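Hirken household tasks: progress report to Jovonine, June

Collection at the Mukcombe site has reached 1,587 accepted examples against the 2,000 due at this stage. The full target stays at 3,000. Ironing is the newest task, done with a marked hand-held gripper in one hand and a marked iron in the other.

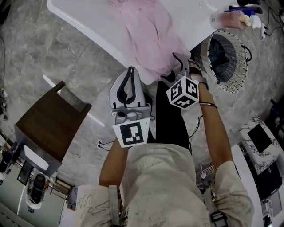 Page last changed: June, 16:40

Garments with gathered fabric take longest to record. Mared Edwards has asked for 40 more of these before we move on. Rizal Krishnan checks marker tracking at the end of each session and rejects any example where the iron's tag is lost.
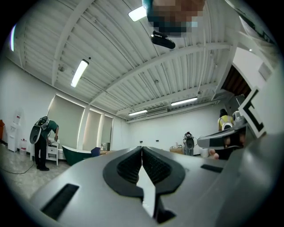
Collection room, with the bathtub and small cabinet by the windows

Bathroom tasks share the room. Wyn Yorath is writing the task list for these. 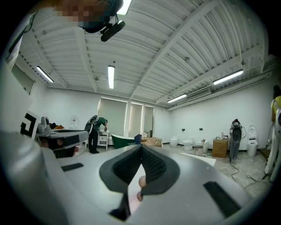

Gripper view towards the blinds, toilets along the right-hand wall

The second payment is requested on the agreed terms. Aušra Bite will send the costs separately.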